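Small rigid objects and the wrist view: filtering result, looking for criticism
Forum: Manipulation Learning > Methods and replication
Started by pleren_t, Sunday

pleren_t
Posting a result before we write it up. Task is putting jewellery away in a tin, two hand-held grippers, wrist camera only. We collected 1,000 demonstrations in furnished rooms and trained the same policy twice: once on everything, once on a filtered set of 700. The filter drops any demonstration where the target leaves the wrist view for more than 60 consecutive images before the fingers close.

Evaluation was 151 trials per policy on the same arms. The filtered policy did better on rings and no better on bracelets or bead strings. Typical view at the approach stage:

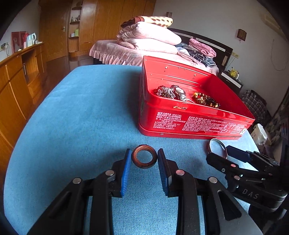
Fig. 1. Left gripper open over the wooden ring; second gripper at right, metal ring by its tip; open tin behind.

The wooden ring is lying flat between the pads, so the approach is easy to label. The metal ring is standing upright and partly behind the jaw, and that is the case the filter is meant to deal with.

grey_kestrel
How did you split the test rooms? If the filter removes more demonstrations from cluttered rooms, you have changed the room mix as well as the visibility. I'd want a random 700 as a control before believing any of it.

pleren_t
Test rooms are all unseen. No random 700 yet. Fair point, it's queued.

Shanti Mathur
I disagree with the filter itself. Partial occlusion by the finger is normal in this geometry, and at run time the policy will meet it whether you trained on it or not. We tried a similar cut at Nanside and the policy became worse at recovering after a missed grasp. Did you score recovery separately?

pleren_t
We didn't. A trial counts as a success if the item ends up in the tin within the time limit, any number of attempts.

Shanti Mathur
Then you can't tell a better first grasp from a better retry. Please log both.

laaksonen_fan
Does the blue carpet matter? Fuzzy surface, blue pads. I would expect the pad edge to be hard to pick out against it.

pleren_t
Possibly. We have not varied the table covering on its own.

Tatsuya Shibata
Two comments. The threshold should be given in seconds, as the camera rate differs between rigs. And I would weight the occluded demonstrations lower and keep them — dropping them throws away the bimanual part, where one hand often blocks the other.

grey_kestrel
Weighting adds another number to tune. Random control first.

Tatsuya Shibata
Agreed on the order.

pleren_t
Will run the random 700, then weighting, with first-grasp and retry scored separately. Results in this thread.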